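**Caixa organizadora Cavine, cinza-escura**

Comprei a caixa da Cavine em abril, por 40 reais, para guardar cabos e carregadores que andavam soltos numa gaveta. Passados alguns meses de uso diário, já dá para avaliar.

O plástico é cinza-escuro, fosco e firme. A borda é grossa e arredondada, boa de segurar, e não machuca a mão quando a caixa está cheia. Numa das faces há um ressalto retangular de cantos suaves, que serve de apoio para o polegar na hora de puxar a caixa da prateleira. O interior é fundo: guardo nela cerca de 17 cabos enrolados e ainda fecho a porta do armário sem esforço.

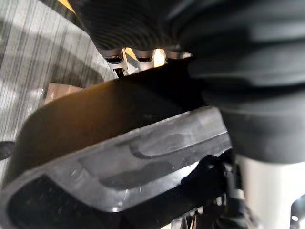
O ponto fraco é a limpeza. O acabamento fosco não mostra marcas de dedo, mas junta pontinhos claros de poeira, principalmente perto do ressalto. Pano seco espalha mais do que tira. Um pano úmido com uma gota de detergente resolve, e faço isso a cada duas semanas.

Outro detalhe: por dentro é muito escura. Cabo preto no fundo some. Passei a prender uma etiqueta branca em cada um e o problema acabou.

Antes eu usava uma da Witine, mais barata, que rachou na borda no primeiro verão. A Cavine aguentou duas quedas da bancada sem trincar. Vazia, pesa 300 gramas na minha balança de cozinha.

Não vem com tampa, e a tampa avulsa custa quase o mesmo que a caixa. Fiquei sem.

Nota: 4 de 5. Compraria outra, de preferência numa cor mais clara.

22 de outubro de 2024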